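Support > Facilities & Loan Gear > Closed tickets > Day bags

Last updated: December

Ticket 500-19: "Bag will not close, pouch will not go in"
Opened by: Nelly Castaño
Assigned to: Casimiro Sarmiento
Priority: Low (requester chose Urgent, desk chose Low)
Status: Closed, with grumbling

Requester's description:
I signed out one of the orange-red backpacks for the Wolano site visit. The packing card says the white pouch goes in first, flat, against the back. I put it in flat, against the back. Then I put in everything else on the card and the zipper stopped two inches short of the end. I have repacked it four times. My colleague sat on it. Please send a bigger bag or a smaller list.

9:10 am, Casimiro
Hi Nelly, thanks for the detail, including the sitting. We don't have a bigger bag. Could you take everything out, lay it on the table and pack it again from the card, in order? Please also tell me which card you have. There are two in circulation and one of them was written by an optimist.

9:40 am, Nelly
The card says "Cai kit, winter." It has a coffee ring on it. I've taken everything out again and my desk looks like a yard sale.

9:55 am, Casimiro
The winter card is the right one. The coffee ring is on all of them, because somebody photocopied it. Next question: when the pouch is in, is it lying flat against the back panel, or has it slid down and folded itself into a taco at the bottom?

10:05 am, Nelly
Taco.

10:20 am, Casimiro
OK. The pouch is soft, so it slumps as soon as anything heavier goes in on top of it. Lay the bag on its back on the table, open it all the way, and slide the pouch in by one short end. Don't stand the bag up until the folder is in too. Start with yours laid out the same way, pouch on the table and bag at the far right. 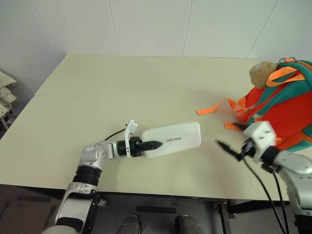
Photo: Kevin Tello / Vinard loan desk

The pouch starts flat on the table, with enough room next to it that you aren't packing over your keyboard. Once it's in, press along the length of it with your palm to get the air out. You'll feel silly. Everyone does.

10:50 am, Nelly
Did all that. Pouch is flat. Folder is in. Zipper now stops one inch short, so I suppose we're winning. What is the second folder for?

10:55 am, Casimiro
What second folder?

11:00 am, Nelly
The one on the card. Line 7, "folder." Also line 12, "folder (site)."

11:25 am, Casimiro
Looping in Kristýna, who wrote the card.

11:40 am, Kristýna Čierny
Line 7 and line 12 are the same folder. Line 7 was meant to be deleted when we added line 12. I did say so in the meeting.

11:45 am, Casimiro
Which meeting?

11:45 am, Kristýna
The one you left early.

1:15 pm, Nelly
So I've been carrying a spare empty folder, 55 sheets of blank paper I put in it so it would look useful, and a grudge. Taking the first two out now.

1:20 pm, Nelly
It closes.

Resolution:
Duplicate line on the packing card. Contributing factor: pouch folded at the bottom of the bag. Bag inspected at the desk, zipper fine, no damage from being sat on.

Steps if you get the same thing:
1. Cross out line 7 on the winter card. Pen is fine.
2. Lay the bag on its back and open it fully.
3. Pouch first, flat, short end leading. Press the air out.
4. Folder on top of the pouch. One folder.
5. Stand the bag up and add the rest.

Follow-up note, 3:30 pm, Timothée Roussel
I have the Nallari kit and mine won't close either. There's no line 7 on my card. Do I cross out line 6?

3:35 pm, Casimiro
No. Please open a new ticket.

This site uses cookies to remember your ticket filters. Accept | Manage settings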